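Feb 26, 2024

Laundry project, team Brevska. Long session today and I'm knackered, so this is mostly for me and for Valdis, who missed the start.

We spent the first hour on the door again. Valdis thinks we should hook the rim from the inside with the left arm, and I've come round to it (sorry for arguing!). Wrote it up as the Kollby move so we stop calling it "the door thing". After that we went on to picking up the clothes from the basket, right arm only, with the gripper starting beside the basket and pointing up.

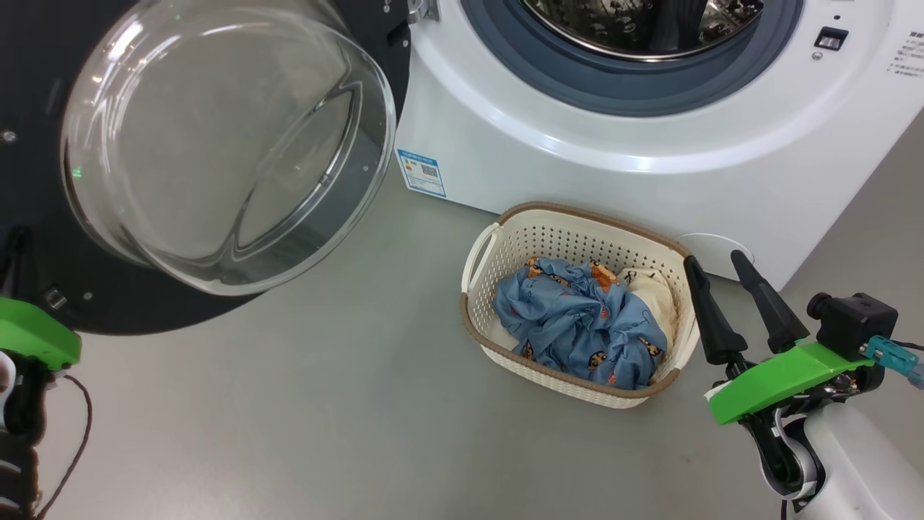 Do we need both arms moving at once to pass the student round?

Only one has to move at a time, as the rules score the finished load and we get 4 minutes for it.

Log now has 415 tries in it, more than I thought. Yap is still our name for the grasp picker, and it still goes for the biggest lump of cloth every time, so I've dropped the closing speed and left the rest alone. Grelter (the arm timing script) needs its pause cut to 40 ms, Valdis has the newer copy. Next go: the basket a bit further left, same clothes, same settings. Must remember to charge the laptop before February's out!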